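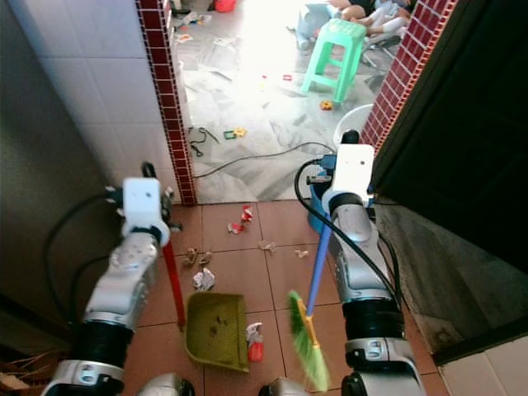
Broom in one hand, dustpan in the other, working on the tiles by a doorway.

About us

Hi, and thanks for stopping by. I started Pullex after a long stretch of installing big machines behind big fences, where the rules were thick, well worn and mostly made sense. Then I started getting calls about robots that work in kitchens, hallways and family rooms, and I found that people were writing their rules on the back of a delivery note (if they wrote any at all). So that's what we do now. We help people who build or run household robots work out what good practice looks like, get it down on paper in everyday words, and stick to it once the first exciting week is over.

We're a team of six, and we work out of an old dairy building in Stikthorpe. It has terrible parking and a great floor. I mean that about the floor! We've got tile, wood, carpet and one horrible ramp, and we've used every bit of it.

What we write

Our main piece of work is the Bech rulebook. It began as two pages taped to a cupboard door and it has grown to 67 rules, which sounds like a lot until you see that most of them are one sentence long. I'm pretty strict about that. If a rule can't be read out loud to someone holding a mop, it goes back for another try.

Sweeping gets its own chapter, and it's the one I get the most mail about. People expect the chapter on lifting to be the hard one. But sweeping has two tools, two arms and a floor full of stuff, and the stuff isn't all trash. A few rules from it, so you get the flavor:

Before the first stroke, agree on what counts as litter. Crumpled paper and wrappers usually do. Toys never do, even small ones, even broken ones.

A doorway is a border. If the job is the passage, the broom stops at the threshold, and whatever is lying in the next room stays there until that room is the job.

If there's a person on the floor in the next room, slow down, whether or not they're looking your way.

The dustpan stays flat on the floor while the broom is moving. Lift it after.

Cords on the floor get written down before the start, including the ones across the doorway. Cables on the arms get checked too, with both arms stretched out as far as the job needs.

Anything the robot can't name, it leaves, and a person picks it up.

That last one caused more arguing than the rest of the chapter put together. Some of our clients wanted the robot to make its best guess. I get it, a half-swept floor looks like a half-done job. I still think a scrap left behind is a much smaller problem than somebody's drawing in the bin, and so the rule stayed in.

How we work with you

Usually we come for a visit first. We watch the job being done the way you do it today, and we keep quiet (this is hard for me). Then we go through the rulebook with whoever runs the machine and whoever lives or works around it, and we cross out what doesn't fit. A daycare needs things a repair shop doesn't. After that you get your own copy, with your rooms and your tools in it, and a check sheet that fits on one side of paper.

We come back after 22 working days. I picked that number early on and never found a reason to change it – it's long enough for people to get sloppy and short enough that they remember what they agreed to. We look at which boxes get ticked without anybody checking, and we fix those first. Most of the time the fix is to make the rule shorter.

We don't sell robots, and we don't take a fee from anyone who does. We also don't hand out certificates. If you need a formal safety assessment, you need a qualified assessor, and we'll happily help you get your papers in order before they show up.

Flarnetti days

Flarnetti is our open workshop, held every September here in Stikthorpe. You bring a rule that isn't working and the rest of us try to break it, then mend it. Dustpans have been thrown (gently). The lip-forward rule came out of one of those days, after a long talk about which way the pan should face when the arm holding it is also the arm nearest the wall. A place costs nothing, lunch is soup, and you don't have to know a thing about programming. Some of our best rules came from people who clean for a living.

Getting the rulebook

The short version is free, and we've now mailed out 2000 printed copies. The current edition is dated 31 December 2019, so if yours has an older date on the back, please recycle it and ask us for a new one. The chapters on stairs and on pets are still drafts. If you have a dog and strong opinions, I'd love to hear from you – use the contact page and put "Bech" in the subject line so it lands with me.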